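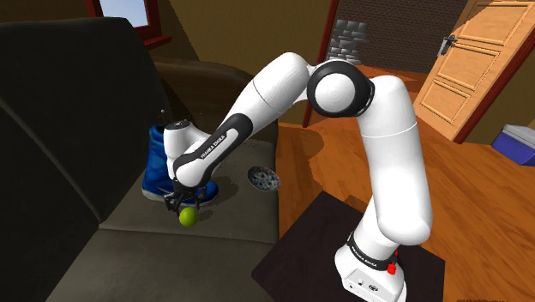 The Gavbridge Survivors Archive begins its series on the Divar ferry sinking today with the testimony of Eirini Chrysikopoulos, who spent 4 nights on a life raft with 3 other passengers. She gave her account over several afternoons in March. She asked to speak from a couch, a plain dark gray one over a wooden floor, and said a desk would have felt like an inquest.

Mrs. Chrysikopoulos was 30 at the time. She recalls the raft's canopy tearing on the first night and the group taking turns to hold it closed. Rainwater was collected in a shoe.

The second testimony is that of Sreekumar Rao, deckhand on the trawler Lobo, which sighted the raft shortly after 5 a.m. Mr. Rao states that his crew first took it for a fishing float.

The full transcripts run to more than 1,000 pages and may be read at the Trorau reading room by appointment. Families of those lost have reviewed all passages that name their relatives.

Part two will address the search and the decision to suspend it after the second day.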